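4.2 Overlap and rim placement in the Jaltine kitchen pieces

Back to the panels themselves. The Jaltine workshop ran in Brasach for two generations, father then nephew, and turned out kitchen pieces in quantity. Small oak panels mostly, some canvas late on. The Darko inventory has 3,574 entries overall and most are no use here (frames, linen, debts owed by the frame maker). Kitchen pieces come to 248. Of these 33 can be matched to a surviving panel with any confidence. Matching criteria in section 3, not repeated.

The older literature treats the whole group as copies after one lost model. Doubtful. The vessels repeat, yes, same squat pot, same jug with the bent spout, but the spacing changes from panel to panel and so does the order of painting. What looks like copying from a picture looks to us more like a set of stock vessels, redrawn each time and shoved around on the same shelf.

Figure 6. Two pots on a white table, one partly hidden.

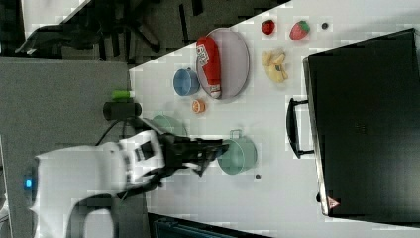
Overlap is the main evidence. In the early panels the rear pot was painted whole and the front one laid over it, so the hidden part of the rear pot shows up in infrared as a complete outline. Later panels skip this. The painter leaves a reserve for the front vessel and gives only what sticks out, usualy the rim. A viewer needs very little to fill in the rest. In Figure 6 the paler green pot shows nothing except its rounded rim and still reads as a pot, with the teal one near it, small loop handle and all, doing the work of telling us what sort of thing to expect. Same economy in the late Brasach pieces. One full vessel, one rim, done.

Was this speed or taste? Hard to separate. The nephew was paid by the panel (account leaf 12, verso) and a reserve saves paint and drying time. On the other hand the rims in the late group are careful. Two tones of gray-green, a thin light edge, a darker inner line. Somebody slowed down for them. Compare the jug handles, which are dashed in with one stroke and often don't join the body properly.

Handles deserve a note. Eleven of the matched panels turn the handle toward the viewer, the rest send it left or right with no pattern we could find. The Adska panel is odd in having a handle on the back pot painted over, then put back by a different hand, probably a restorer. We leave it out of the rim comparison but keep it for the ground samples.

4.3 Cloths and table surfaces

Shorter section, the evidence is thinner. Cloths appear in roughly half of the matched panels. Early ones hang over the shelf front with a stiff fold, white, lead white over a warm gray underlayer. Blue enters late and only in small patches. A cheap blue too, smalt where sampled, now badly discolored in at least four panels. The present brown look of these cloths has misled several catalog writers, who call them leather or sacking. They were blue.

Figure 7. Blue sponge cloth, white tabletop.
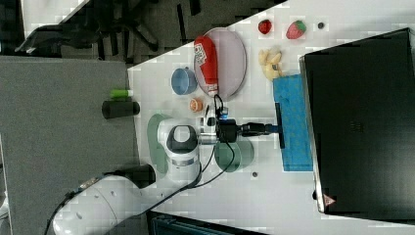 Under the microscope the discolored areas still hold a few blue particles along the brush ridges, enough to be sure. Where the cloth passes under a vessel the blue has survived better, protected by the overlying paint. So the strongest color sits exactly where it was never meant to be seen. Useful for reconstruction, though we'd warn against assuming one smalt grade across the whole group. The accounts list two suppliers.

Table surfaces are a mess. Most were overcleaned at some point, likley before the first sale, and the original tone is gone down to the ground in places. The shelf edge is sometimes the only reliable strip, having sat under the frame rebate. In these strips the color is a cool light gray, much paler than the brown tables we see now. A pale table changes the balance a good deal. Dark pots stand out hard against it, shadows carry more weight, and the rims in the back row would have been easier to pick out then than they are today.

Dating stays loose. Dendrochronology gives a felling range for nine panels only, and the wood may have been stored. One leaf in the accounts, headed February, year torn off, mentions blue and gray bought together. It fits the late group but proves little by itself. Transcription of that leaf is in the Darko online register (last accessed 27 April 2024), with one wrong reading in line 3: "pots", not "posts". Sampling sites and cross-sections are listed in Appendix B.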